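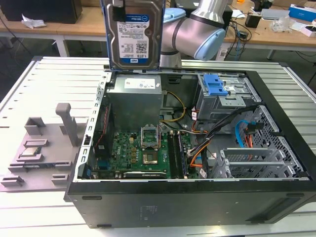 Plinlow Residents' Association
Minutes of the meeting held in the back room of the Marsden Hall, Dec 27, 2021

Present: P. Sugden (chair), R. Ames, D. Okell, T. Farrow (minutes), J. and L. Brandreth, Mrs Whitlow
Apologies: C. Penn, G. Tait

1. Minutes of the October meeting
Agreed, after D. Okell asked for "welcomed the proposal" under item 4 to be changed to "heard the proposal". The chair did not remember any welcoming either. Changed.

2. Matters arising
The dropped kerb outside the chemist has still not been done. R. Ames was told in October that it was "programmed". He has asked what programmed means and had no answer. Carried forward again.
The bench is back. It faces the wall. T. Farrow to write to the parish clerk.

3. Lesten Road traffic scheme
Phyllis Sugden had circulated the summary from Lalau, the consultants. Five members had read it. It says that closing the bottom of Lesten Road to through traffic would take 900 vehicles a day off the road and that most of these would "disperse or not be made".
D. Okell asked where a vehicle goes when it disperses. He lives on Mill Lane and has a fair idea. The summary has no figure for Mill Lane, before or after.
L. Brandreth pointed out that the count was done in the school holidays. J. Brandreth thought it might have run into the first day of term. The summary gives no dates. The chair said the full report must have them, and was asked whether anyone had seen a full report. No one had.
R. Ames spoke for the scheme. He said the road is unpleasant to walk down, two wing mirrors have gone outside his house since the summer, and the association has complained about it for years and now objects to the first thing offered. Mrs Whitlow said she would sooner have a crossing. R. Ames said a crossing was not on offer. Mrs Whitlow said that was her point.
There was some discussion of the survey. The summary says "strong local support", resting on 200 replies. The form did not ask for a postcode, and question two ("Would you like a safer, quieter street?") is hard to say no to. T. Farrow had filled it in twice to see if it would let him – it did.
Proposed by D. Okell that the association neither supports nor opposes the scheme until it has seen the full report and a count for Mill Lane. Seconded L. Brandreth. Carried, R. Ames against.
Action: P. Sugden to ask for both, in writing.

4. Hall hire
The charge goes up to £10 an hour from the new year. The letter puts this down to "improvements". Members looked round for them. The radiator under the window is still off. Agreed to pay, and to ask what the improvements are.

5. Newsletter
J. Brandreth has had a quote for colour printing and recommends it. D. Okell asked if anyone had ever said they would read it if it were in colour. Left as black and white for the spring issue. Copy to T. Farrow, please, and not on the backs of envelopes.

6. Any other business
Mrs Whitlow reported that the recycling lorry has missed the top end again – the website says it was collected. R. Ames has the same on his side.
L. Brandreth asked if the next meeting could avoid the week after Christmas. Agreed.

Next meeting to be fixed once the hall confirms its dates.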